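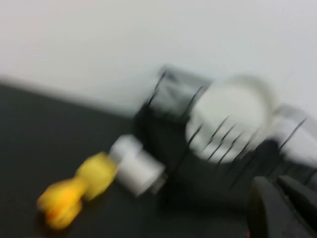
Figure 1. The rack in its place against the wall, on the dark tabletop, with a small yellow object and a white cylindrical one left beside it.

Where Things Go: Drying Racks and Stray Objects in the Shared Kitchen
Marjorie Tunstall and Elias Atallah
Staniforth House, submitted 31 May 2019

1. Background

Staniforth House has one kitchen, one sink and a great many opinions about both. Our project asked a modest question: when a dish rack stands on a table, what else ends up on the table with it? We had expected the answer to be dishes. This shows how little time either of us had spent in the kitchen.

2. Method

We checked the rack twice a day and wrote down every item lying outside it. Anything inside the rack was somebody else's project. We made 50 visits, and logged 114 stray items. Elias did the mornings and complained in the log, so some entries had to be edited for length.

We sorted the strays into kitchen things (lids, spoons, a sieve) and visitors, meaning anything with no business near a sink. The yellow item in Figure 1 went down as a visitor. The white one beside it caused an argument. Marjorie said cap, Elias said spool, and it was entered as "cylinder, small" so that we could both go to lunch.

3. Results

Kitchen things made up most of the list, but they moved on quickly. Visitors stayed. One key ring was logged on 2 separate visits, a week apart, in the same spot. Small items also tended to collect close to the rack, even when there was plenty of bare table to choose from. We think a rack looks like a place where things are being dealt with, so people put things next to it and feel that they have dealt with them.

4. What we tried

In the last week we set a shallow tray at the far end of the table with a label reading STRAYS. It filled up in a day. Then the strays began to gather next to the tray - mostly pens.

5. Limits

We lived in the house we were studying and several of the 114 items were ours. Marjorie has since claimed the sieve. We also had no way of telling a thing put down for a minute from a thing abandoned for good, and the owners were often unsure themselves.

If the tray is still there in August we would like to repeat the count with the rack moved to the other wall.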